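Wednesday, fruit table, Guvgate notebook

Second day on the fruit task with the hand-held grippers and I think I'm finally getting the hang of going slow! Got through 36 demos before my wrists gave up (goal was 40, so close). Threw out 5 where I closed too early and just shoved the fruit along.

Small citrus is easy. The large oranges are still a pain – they roll the second one pad touches before the other, so I've started bringing the right gripper in from the side and keeping the left one open and waiting. 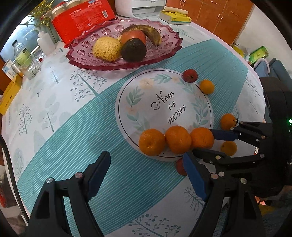

Tomorrow I want to mix up the start positions more, I keep lining things up out of habit. Also ask the Larholm folks if they trim the pauses at the start of each demo or leave them in. Recharge both grippers tonight!!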